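Collecting and Describing Stamps
Handout 4: Perforations, paper and gum

Read this before the September session. Bring tongs, a perforation gauge and the practice packet.

Perforation
Perforation is given as the number of holes in a length of 2 centimeters. A stamp listed as "perf 14" has 14 holes in that length on all four sides. Where the sides differ, the horizontal figure comes first: 14 x 13½ means 14 across the top and bottom, 13½ down the sides.

Lay the stamp on the gauge and slide it until the holes and the printed dots line up along the whole edge. Measure all four sides, even when the first two agree.

Imperforate: issued with no holes. Check for wide margins, as a perforated stamp can be trimmed.
Rouletted: cut with small slits, no paper removed.
Coil: usually straight on two opposite sides.

Paper
Wove paper looks even when held to the light. Laid paper shows parallel lines. Note any watermark and which way it faces, always as seen from the back.

Gum
Mint, never hinged: full gum, no mark.
Mint, hinged: gum with a trace of a hinge.
Unused, no gum: say so in the description.

Soaking
Use cool water and a flat dish. Keep colored envelopes apart from the rest. Self-adhesive stamps may not come off in water, so trim the envelope around them and leave a margin.

Exercise
Describe 22 stamps from the packet on the Pimeck sheet. Give perforation, paper, gum and any fault. Item 114 has a short corner perf that is easy to miss.
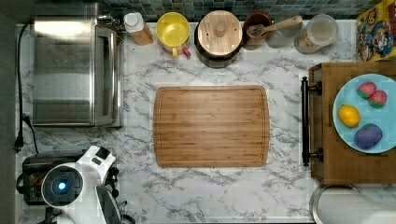
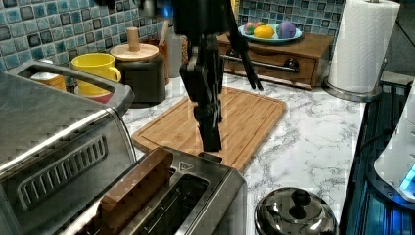 Photos: Yoon-hee Cho

Next handout: cancellations and postmarks.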